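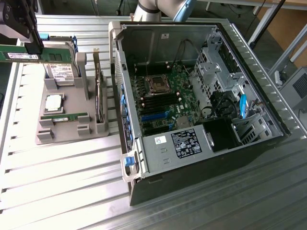
Rupert Brunner wrote back within the hour that color coding is for people who do not read the service manual, and that a competent technician can find a latch in any color it happens to be. He was answering my note from November, in which I argued that the blue release tab is the most useful part in an office desktop and ought to be a purchasing requirement. I have kept his reply in mind while writing this longer version. He is right about competent technicians. My argument concerns the conditions they work under.

The convention is simple. Parts that the user or technician is expected to move with the fingers are molded in one bright color. Everything else is gray, black or bare metal. In a case built this way, the drive caddy has a blue handle, the expansion-slot latches are blue, and a bracket that swings or slides has a blue tab. The rest of the chassis is left in the color of its material. A person who has never seen the model can open it and know which parts will give.

The convention has a known weakness, and Brunner named it. Manufacturers also use blue for things that are not touch points. Memory slots come in alternating colors to show channel pairing. Expansion slots are sometimes blue for no reason except that the board maker had blue connectors. SATA cables are sold in blue, red, orange and yellow. On the back panel, blue is the audio line input, and on many machines it is also the faster USB port. One color therefore carries four or five meanings inside a single box. Brunner's view is that this makes it noise.

I do not agree, for a practical reason. The meanings are separated by shape. A memory slot is a long narrow channel and does not look like a handle. A connector has contacts in it. The touch points are the only blue parts with a lip, a ridge or a flat surface sized for a fingertip. After opening two or three cases the hand sorts them without effort. I would still prefer that board makers left blue alone, and I have said so to every vendor that has asked.

Cost of the alternative

At Dindham I was responsible for the refurbishing bench for a run of 479 desktops returned from lease. They came in two chassis types. The first, 386 units, used screwless caddies and latched expansion slots. The remainder used screws throughout: four per drive, one per card, and a crossbar that had to come off before the drive cage could be reached. Both types were ordinary towers with comparable boards and power supplies.

We kept times because the contract required it. Removing and replacing a drive in the screwed chassis took long enough that technicians began batching the work, doing all the drives on a shelf before touching any memory. Batching is sensible when the tool is the bottleneck. It also means that a row of machines sits open with screws in cups beside them, and cups get moved. The screwless units were worked one at a time, opened, serviced and closed. I will not give a ratio here, as the two groups were not handled by the same people and the comparison would not survive a careful reader.

What I can report is the kind of error each type produced. Screwed units came back from inspection with a missing screw, a wrong-length screw, or a drive held at two corners. Screwless units came back with a latch not fully seated. The second fault is visible from a yard away if the latch is a bright color, and it is corrected by pressing it. The first requires turning the machine over and finding the cup.

Remo Thaler, who ran inspection, objected to my preference on grounds of durability. Plastic ages. He kept a drawer of broken caddy rails from one supplier, Ortner, and would open it when the subject came up. The rails had snapped at the same place, where the pin meets the strip. I accept the evidence. It supports a better rail, and it supports stocking spares. We bought 68 replacement rails for the run and used fewer than that. A stripped thread in a sheet-metal cage cannot be replaced from a drawer.

Where the latches should stop

I do not want everything in the case to be tool-free. The power supply should be screwed to the rear wall. It is heavy, it is seldom removed, and a casual hand has no business with it. The same applies to the motherboard. The processor socket is a separate case: it needs a retention mechanism with a defined clamping force, and the mechanism should look different from the drive latches so that it is not operated by habit. An empty socket with exposed pins is the most fragile area in the machine. I would rather the lever on it were plain steel.

Memory latches are already well solved. Two end clips, push outward, module rises. Designs with one fixed end save space near the graphics card and cost very little in confusion. My only request is that the clips contrast with the slot. White on black is good. Dark gray on dark gray, under a bench lamp, is poor.

Graphics cards are the remaining difficulty. A full-length card covers the slot latch with its own shroud, and the technician works by feel. Bindeo made a chassis in which the retaining clips along the rear edge were tied to a single swinging arm, so that one motion freed every card bracket. It was a good arm. Trondstead copied it with a thinner hinge and dropped it after one generation.
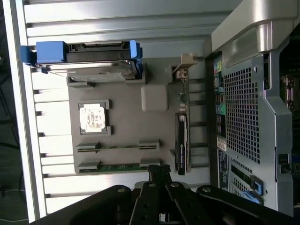

What to ask a vendor

Ask for a sample with the side panel off, and put it on its side on a bench at working height. Remove the drive, one memory module and one card without opening the manual. Put them back in the reverse order. If a screwdriver was needed for anything except the power supply and the board, write down where.

Then ask for the part numbers of the caddy, the rails and the slot latches, and the price of each in small quantities. A vendor who cannot supply a handle separately is selling a case in which a broken handle means a new cage. That answer belongs in the comparison table next to the processor speed.

Brunner still holds that training would cover all of this at lower cost. For a permanent staff on one model he may be correct. Our bench saw a different mix of machines each month, and the training would have expired with the pallet.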